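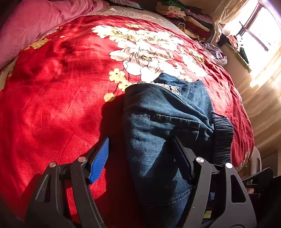 Home | Bedroom | Bedspreads | Throws | Clearance | Delivery

Wakholm Floral Bedspread - Red

Updated September, by the Clurkano bedding desk

The Wakholm is a light top cover with a satiny sheen, printed with large white flowers and smaller yellow blossoms on a red ground. The white flowers have pale yellow centres and a thin dark outline. Folds and creases show up more in direct sun than they do under a lamp, so shake it out and smooth it by hand if your bed is near a window.

It is a single layer with no filling. Most customers use it over a sheet in summer and over a doona in the cooler months. The colour goes well with plain pink, cream or pale grey bedding - we'd avoid a second bold print.

Item no. 691
Colour: red with white and yellow floral
Fits: double and queen
Weight: 800 g
Pillowcases: sold separately, see the Jomari range

Care

Cold gentle wash, inside out, with similar colours. Wash it on its own the first time. Line dry in the shade. Cool iron on the reverse side only. Zips and jeans studs can pull the surface, so keep denim out of the same load and fold it somewhere else if you can.

Delivery and returns

Sent from our Molefe warehouse in a flat satchel. Unwashed bedspreads can be returned in the original bag. Exchanges for another colour are fine - put the item number on the slip.

Contact Clurkano | Store hours | Privacy | © Clurkano Homewares | Back to top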